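Project report, draft 2 (final-ish)
Yi-an Hwang
27/03/2024

# Where does the food go? Storage and waste in shared student kitchens

## What this is

My project for the housing unit. I wanted to know if the way people store food in a shared kitchen changes how much they throw out. Short version: yes, some, but less than I thought, and labels matter more than shelves. Long version below.

I picked this because I live in Stistholm and our kitchen is a mess. Food gets bought, shoved behind other food, forgotten. Then someone has to deal with the bag of spinach. Wanted to see if the other building, Castside, had it any better, because they got new kitchens and we didn't.

## Background

Most of the reading for this was about families. One fridge, one shopper, one person who knows what's in the house. Shared kitchens are different. People shop alone, cook alone, and share only the space. So the usual advice (plan meals, shop from a list) helps each person but does nothing for the stuff in between — the half onion, the milk nobody wants to claim, the rice that came with the room.

I also read some design handouts on kitchen layout. They go on a lot about the distance between sink, stove and fridge. Almost nothing on dry storage, and nothing on who owns what.

## Method

Two kitchens, one in each building. Same number of people using them, similar appliances. The main difference is dry storage. Stistholm has open shelves over the counter. Castside has tall closed cupboards.

Steps:

- Waste diary taped to the inside of the door in both kitchens. People write down what they toss and why.
- Kitchen scale next to the trash. Weigh before tossing. Grams.
- Short survey at the end, 15 people answered.
- After the first half, I added labels in both kitchens. Name and date on everything. Used the Nindar tape because it comes off clean.

Length of each half was the same. I'd planned a third part with a shared "eat me" box but ran out of time, see Problems.

The reasons in the diary were free text at first, which was a mistake. People wrote things like "gross" and "idk". Changed it to a short list: went bad, past date, cooked too much, not mine, other. Went back and sorted the early ones by hand as best I could.

## What I expected

Closed storage = more waste. Out of sight, out of mind. That's what everybody in my group said too, and it's the common sense answer. With open shelves you see the lentils every day and at some point you feel bad enough to cook them.

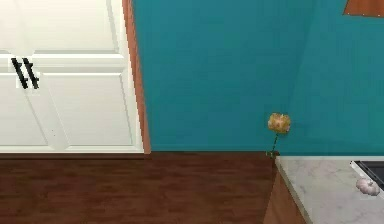
I also expected fridge waste to be the same in both kitchens, as nothing about the fridges is different. It was meant to be the control, sort of. That part did not hold up and I'll get to it.

One more guess: people who cook together would waste less. I asked about this in the survey but too few of them cook together to say anything.

## Results

**Dry goods.** Castside tossed more dry food in the first half, like I expected. The gap was small though. Most of it came from one clear-out where somebody moved rooms and dumped 600 grams of old flour. Take that out and the two kitchens are close to even. I left it in the main table but noted it, becuase people moving is a normal part of student housing and it would be weird to pretend it isn't.

**Fridge.** Stistholm was worse, by a lot. More leftovers, more greens. My best guess is that the fridge there gets used for things that don't need it. People don't like leaving bread and open cereal on the shelves, so it goes in the fridge, and then the fridge is full and the leftovers get pushed to the back. So open shelves made the shelf food visible and the fridge food invisible. Did not see that coming.

**Labels.** Waste dropped in both kitchens once things were labeled. The biggest drop was in "not mine". Before, a lot of food sat there until it went bad as no one wanted to touch someone else's stuff. With a name on it you can just ask. A few people said they started giving things away before a trip home.

**Survey.** Everyone said they waste less than the average student. Which can't be right. Otherwise pretty useful:

- Most common reason for waste was "forgot I had it"
- Second was pack sizes. You can't buy one carrot's worth of carrots at the Woo store near campus, or at least not for a fair price
- Almost nobody checks before shopping
- Several people had bought something they already had, mostly pasta and spices

## Problems

Lots.

The diary depends on people being honest and awake. There's less in it late at night and I don't beleive that's because less gets thrown out late at night. The scale also ran out of battery once and I only noticed the next morning.

Two kitchens is a tiny sample. I can't really separate the storage from the people. Maybe Castside just has tidier people in it. To do this right I'd need to swap the groups, and housing was not going to let me do that.

Also I live in one of the kitchens. I tried not to nag. But everybody knew it was my project, and one roommate admitted to hiding a yogurt from the scale.

And the labels came after the unlabeled part in both places, so some of the drop could be people getting used to being watched. Should have done labels first in one building. Noted for next time.

## What I'd suggest

For housing: put a roll of tape and a marker in every kitchen. Costs next to nothing. Do it in May, before people move out — that's when the big clear-outs happen. A give-away shelf by the mail room would catch the unopened stuff.

For kitchens with open shelves, get lidded boxes so the bread and cereal can stay out of the fridge.

For kitchens with cupboards, give each person a fixed section. Castside has some of this already but it's informal and breaks down when someone new arrives.

## Still to do

- Clean up the table, units are mixed in one column
- Ask housing for permission to put the plan of the Castside kitchen in the appendix
- Return scale
- Type up the last page of the Stistholm diary, handwriting is rough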